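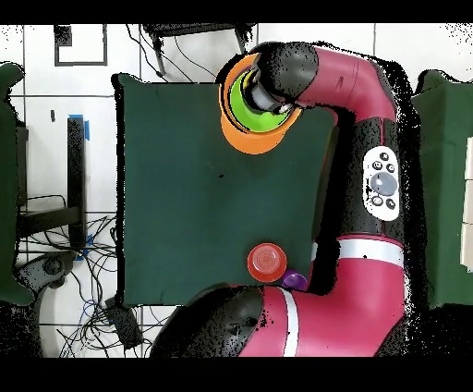

Moldale Armständer mit Tischplatte - mein Bericht nach drei Monaten

Ich schreibe diese Bewertung, weil ich vor dem Kauf selbst lange gesucht habe und fast keine Meinungen fand. Deutsch ist nicht meine Muttersprache, ich bitte also um Geduld mit meinen Sätzen.

Gekauft habe ich das Set von Moldale im März, für 593 Euro, dazu kam das Klemmenpaket für 169 Euro. Den Roboterarm hatten wir schon, er gehört unserer gemeinsamen Werkstatt. Wir wollten einen festen Platz, wo man greifen und stapeln üben kann, ohne dass jedes Mal die Werkbank leer geräumt wird.

Der Aufbau: Zu zweit haben Kai-wen Su und ich einen Abend gebraucht. Die Anleitung ist kurz und die Zeichnungen sind klein. Bei Schritt 7 ist links und rechts vertauscht, man merkt es erst, wenn die Löcher nicht passen. Das Werkzeug im Karton kann man vergessen, nehmen Sie lieber einen eigenen Sechskantschlüssel mit langem Griff.

Stabilität: Sehr gut, wenn der Boden eben ist. Wir haben Fliesen, und eine steht etwas höher als die anderen. Am Anfang hat alles gewackelt, sobald der Arm schnell gebremst hat. Die verstellbaren Füße haben das gelöst, allerdings muss man sie alle paar Wochen nachziehen. Ein Gummiring unter jedem Fuß fehlt mir, den habe ich selbst ausgeschnitten.

Die Platte: Das dunkle Grün finde ich angenehm, es spiegelt wenig und bunte Becher hebt die Kamera gut davon ab. Rot, Orange und Hellgrün werden bei uns fast immer richtig erkannt. Lila ist schwieriger, besonders wenn der Becher nah am Arm steht, der selbst pinkfarben ist. Dafür kann der Ständer natürlich nichts.

Was mir nicht gefällt, ist die Kabelführung. Es gibt nämlich keine. Kein Kanal, keine Haken, nicht einmal ein Loch im Bein. Die Kabel liegen bei uns am Boden in Schlingen, und am Ständer klebt blaues Band. Für diesen Preis erwarte ich mehr. Ich habe dem Hersteller am Dienstag geschrieben, die Antwort kam schnell und freundlich, aber ein Zubehör dafür ist nicht geplant.

Brian Mabula benutzt in seiner Garage den Ständer von Hutport. Der ist leichter und hat einen Kabelkanal, schwingt aber deutlich mehr, wenn der Arm weit ausgestreckt ist. Ich würde darum wieder den von Moldale nehmen.

Bewertung: vier von fünf Sternen. Einen Stern ziehe ich für die Kabel ab, die Anleitung verzeihe ich. Wer einen kleinen Arm nur ab und zu einschaltet, kommt auch mit einer guten Tischklemme zurecht.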